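What Is Inside a Computer?

Vuvemo Kids Pages, Science at Home

A desktop computer looks like a plain box. But if you take off the side, you find something like a small city, with streets, houses and a power station.

The motherboard
This is the big green board. Many boards are green, but some are black or blue. It has thin metal lines which carry signals from one part to another, like roads.

The processor
The processor is the part that calculates. It sits in a square place called a socket. Under it there can be more than 200 tiny contacts, so you must never touch them with your finger.

The memory
Memory comes on long, thin sticks. They go into long, thin slots. When the computer is on, the memory holds what you are doing now, for example your drawing. When it is off, the memory forgets everything.

The power supply
It is a metal box which takes electricity from the wall and makes it safe for the small parts. Never open this box, even if the computer is old.

Look for the green board and the empty socket in both photos.

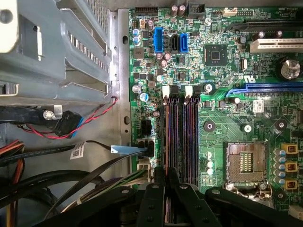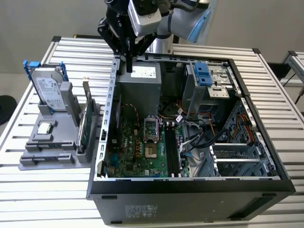 Try it at home
Ask an adult for an old computer which is not plugged in. Take off the side together. Can you find 3 different slots? Draw a map of your computer city and give a name to every street. Our streets are called Bornura Road and Drurkthorpe Lane.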